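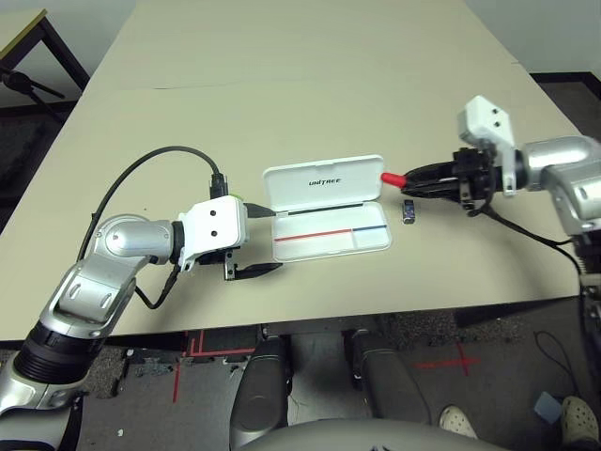
Ticket 213: Marker not seated in tray, operator recovery unclear
5 min read
Sunday, November 5, 2023
By Packing Support, Cevasness

This site uses cookies to remember your language and login. Accept all / Manage settings

Status: Resolved, one item carried over
Site: Grerkcombe, pen kit table
Category: Two-arm cell / grasp and place
Reported by: Packing shift

Reported problem

The cell stops during the marker step and shows "place not confirmed." The operator reseats the marker by hand and presses Resume. The cell then repeats the marker step with a marker already in the compartment. The second marker lands on top of the first and the case has to be pulled.

The shift also asks who is responsible for a pulled case. Before the cell was installed, the person who packed a case also signed for it. The Divard work order screen still expects one set of initials per case and will not close without them.

Entry 1

Remote session opened. Arm logs show no joint faults and no overcurrent on either gripper. The stop is raised by the place check, which compares finger opening at release with the expected barrel width. On the failed cycles the finger opening is larger than expected. This is consistent with the marker being held across the cap, where it is wider than the barrel.

Asked the shift to leave the next failed case on the table and not touch it.

Entry 2

Case left in position as requested. Marker was leaning against the compartment wall with the lower end not down. Highlighter was seated correctly. Operator confirms this is the usual result.

Checked pick height for the marker. The value had been changed in March, when the supply rack was replaced, and was not changed again when the rack feet were adjusted later. Pick point is now too close to the cap.

Entry 3

Pick height lowered by 5 mm. Ran test cases at reduced speed, then at normal speed. Place check passed on all of them. Finger pads inspected, light wear, no replacement needed.

Approach speed into the tray was also set to 60 percent for the marker step only. The highlighter compartment is narrower but its step has not failed, so its speed was left as it was.

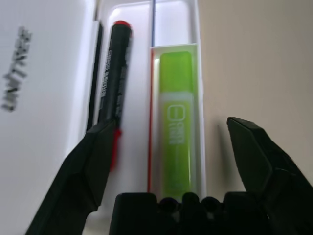

Release order was reviewed at the same time. The cell now opens the fingers fully before it retracts. Previously it began to retract while still opening, and this could drag a tilted marker back out of the compartment.

Entry 4

Resume behavior. Resume restarts the current step by design. It has no means of knowing that a person has completed the step by hand. The correct button after reseating an item is Step Done, on page 2 of the panel. Three operators were asked and none had been shown that page. The handover training from Guillot covered start, stop and emergency stop.

Step Done has been moved to the main page next to Resume. Both buttons now ask "Is the item in the tray?" before anything moves.

Entry 5

Comments from the shift, recorded at their request:

- Packing is lighter on the hands. Standing at the cell waiting for a stop is more tiring than expected.
- Operators want to be told when a pick height or speed is changed. The March change was not posted at the table.
- People moved from packing to checking would like this written into their job sheet. Passed to the site manager.

A change sheet is now kept at the table. Any edit to cell settings goes on it before the next shift starts.

Resolution

Pick height, approach speed and release order corrected. Panel layout changed. Over two weeks of running without a repeat of the double marker fault.

Carried over

Initials on the Divard screen. Operators currently sign for cases they have checked but not packed. A separate "checked by" field has been requested. Until it is added, write C after the initials.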